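Nolleck Golf Scoring Records
Data card, version 15

Overview

The Nolleck Golf Scoring Records bring together hole-by-hole scores from amateur golf events held at the Stumeck and Riedl courses. The collection holds 3304 completed rounds played by 1258 registered golfers across 35 events. It is maintained by the Nolleck records office and is released for the study of handicapping, pace of play and course set-up.

This card applies to the current version only. Users of earlier versions should consult the change notes at the end before combining files.

Contents

rounds.csv: one row per completed round, with event code, course, tee colour, playing handicap, gross score and net score.
holes.csv: one row per hole per round, with strokes, par and stroke index.
events.csv: one row per event, with format, field size, month of play and the name of the host course.
weather.csv: wind and rainfall as recorded at the host course at the start of each session.
players.csv: one row per golfer, with an anonymous player code, age band and home club region.

All files are plain text with comma separators and UTF-8 encoding. Empty cells mean that a value was not recorded. A zero is always a true zero.

Collection

Scores were entered from signed cards by the scoring desk at each course. Every card was entered twice by different members of staff, and any mismatch was settled against the paper original. Where the original could not be read, the hole was left empty and the round was flagged in the column named "incomplete_card". Flagged rounds are kept in the file but are not counted in the totals given above.

Team events are included only where each golfer returned an individual score on every hole. Foursomes and scramble formats are excluded, as their scores cannot be attributed to one golfer. Stableford events are included where gross strokes were also written on the card. Many cards in these events show a dash where the golfer picked up; the dash is stored as "NR" and should not be converted to a number without a stated rule.
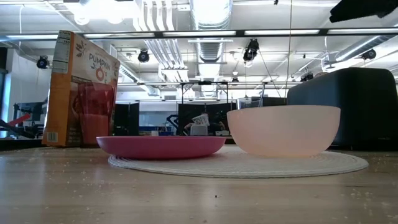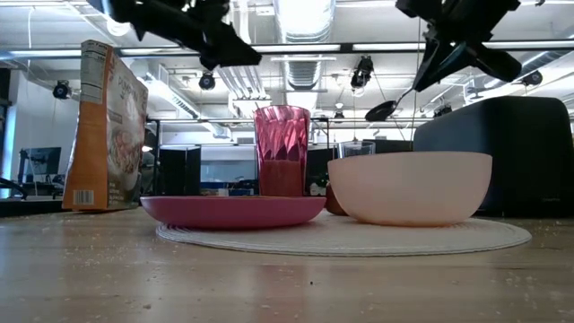 Course measurement

Hole lengths are given in metres and were taken from the permanent tee markers to the centre of the green. Temporary tees were in use at Riedl during the November event. The affected holes carry the value "T" in the tee_status column, and their lengths should be treated as unknown. Par was not altered for that event.

The fourth hole at Stumeck was rebuilt during the period covered. Rounds played before the work use the hole code S04A and rounds played afterwards use S04B. The two should be analysed as separate holes, as the green was moved to the far side of the drainage channel.

Privacy

Names, membership numbers and dates of birth have been removed. Player codes are stable within a version but are reassigned with each new release, so they cannot be used to follow a golfer from one version to the next. Golfers may ask for their rounds to be withdrawn by writing to the records office. Withdrawals take effect at the next release.

Known limitations

The field is weighted towards golfers with an established handicap. Beginners and juniors are poorly represented, and results should not be extended to them without other evidence.

Wind was measured beside the clubhouse at both courses. The exposed holes at Stumeck are likely to have been windier than the recorded value suggests.

Start times were written by hand and many are given only to the nearest quarter hour. They are suitable for comparing morning and afternoon play but not for measuring the gap between groups.

Responsibilities

Data entry and checking: Mirjam Baumgartner and Jomar Macapagal
Course measurement: Beat Aigner
File preparation and documentation: Quyên Quan
Approval for release: Emil Nägeli

Terms of use

The files may be copied and analysed for research and teaching. Published work should cite the collection by its full name and version number. Attempts to identify individual golfers are not permitted. Commercial use, including use in betting products, requires written approval from the records office.

Changes in this version

Rounds from the Biltska Cup were added.
Net scores at Riedl were recalculated after an error was found in the stroke index of two holes.
The colour codes for tees were made consistent across both courses.
The column "marker_code" was removed from rounds.csv.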